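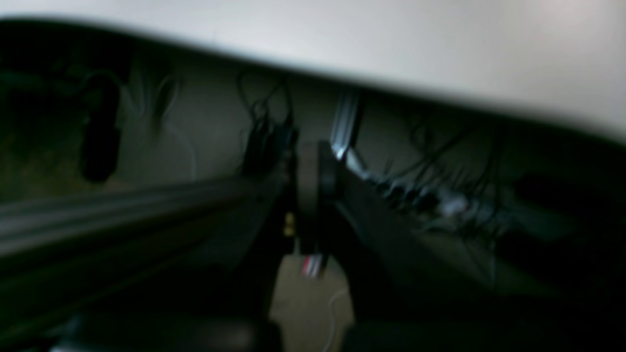 Cord clutter is the thing I get asked about most on this page, ahead of stuck jar lids and squeaky hinges, and I finally have some fresh ideas to share, picked up in a place I never expected to find any. Back in July I spent an afternoon at the open day at Skornen, the robot workshop out past the feed store in Clultirside, and I came home with a pocketful of scribbled notes on the back of their flyer. A lot of my notes are about cables. They had thin black ones hanging in loops against the wall, more of them running in a row along an arm with their plugs spaced out, and in the middle of all that dark wiring there was one bright white connector you could pick out at a glance. There was a short red-and-white striped cable too, and I thought, well, I have never once lost track of a candy cane, so why are all my cords black?

So that is tip number one, and it costs nearly nothing. Give the cords you reach for most a color of their own. I did mine with scraps of tape from the gift wrap drawer: red and white for the sewing machine, plain white for the lamp, yellow for the phone charger that everyone in this house believes belongs to them. Wrap the tape near the plug end, flat and snug, and keep it off the metal prongs and away from anything that gets warm. If you have a power strip behind a dresser, put a matching scrap on the switch side as well. I used to crawl under there with a flashlight and tug on things until a lamp went out, and I am too old for that now.

Leave some slack. I asked one of the young people at the demonstration why the wires weren't pulled nice and tight, the way I would have done it, and the answer was that an arm has to bend, and a wire with no give in it gets yanked every time. I have been thinking about that ever since, mostly while ironing. My iron cord was clipped so close to the board that it pulled at the plug with every shirt sleeve. I moved the clip down and let the cord hang in a loose curve, and what a difference! The same goes for the stand mixer if you slide it forward on the counter to use it, and for the hair dryer. Before you fasten any cord down, move the appliance as far as it ever goes in ordinary use, and fasten it with that much length to spare.

Do take care that the loops hang where no foot, paw or toddler will find them. We have a cat who considers any dangling thing a personal invitation, so behind the television I ran ours inside an old curtain sleeve. It is just the top hem cut off a worn-out panel, slit down one side, with snaps sewn on every hand's width. You can wash it, too, and goodness knows mine needed it.

Now for the demonstration itself, since I know some of you will want to hear about it. We stood behind a rope and watched an arm pick things up and put them down again, slowly, over and over, and I could have stayed until supper. It was set to moving small boxes from one tray to another. The fellow running it told us it had done 882 boxes since they opened the doors in the morning, and he sounded like a proud parent. What stuck with me was how he set up before each round. Every tray went back to exactly the same spot, against a strip of tape on the table. He said the arm does much better when things are where it expects them.

Well, so do I! I went home and put tape outlines on the bottom of the junk drawer. Scissors here, tape measure there, the good pen along the front. I used painter's tape, cut to shape, and I drew the outline of each thing on it in marker. The scissors have been in their place ever since, which in this family is close to a miracle. It works beautifully on a pegboard, and for the shelf where the pot lids live. Do it when the drawer is empty and wiped out, and let the surface dry all the way before you press the tape down or it will curl up on you by the next week.

They were also kind enough to let us look at their parts cupboard, and I must have spent more than 50 minutes there if you count the chatting. All the little screws and fittings were in baby food jars with a sample of what was inside glued to the lid. I had always written labels, and my labels always faded. I've now done my buttons this way and my picture hooks. A dab of clear glue is plenty. For heavier things, tie the sample to the neck of the jar with string.

A few smaller notes from the same flyer, in no particular order.

Wipe a dusty cord with a barely damp cloth, unplugged, starting from the plug and working away from it. Dry it before it goes back in the wall.

When you coil an extension cord, let it fall the way it wants to fall. Winding it around your elbow puts a twist in it. I was told this very politely, after I had offered to help tidy up.

Take a photo of the back of anything before you unplug it. I did this before moving our old Hendricks stereo across the room, and had it playing again in 2 minutes.

Keep a light-colored mat under your work table. Dropped screws show up on it, and you'll spend less time on your knees. Mine is an old bath mat turned upside down.

I wrote most of this down in the summer and then, as these things go, canning season came along, and the school concert, and the flyer sat under a magnet on the refrigerator until I was looking for the oven repair number. Today is 19 December 2021 and I have just been through the holiday lights, putting a bit of tape on each string to say which window it belongs to – front, side, stairs – so at least the notes are being put to use. Two of the strings had to be thrown out, as the covering had cracked near the plug. Please check yours as well before you hang them, and don't try to patch a cracked one with tape, no matter how pretty the tape is.

If you've been to an open day somewhere and brought home a good trick, do send it in through the form. A reader in Vustby wrote to me about keeping cords in cardboard tubes, and I plan to try that once the wrapping paper is used up and I have the tubes to spare.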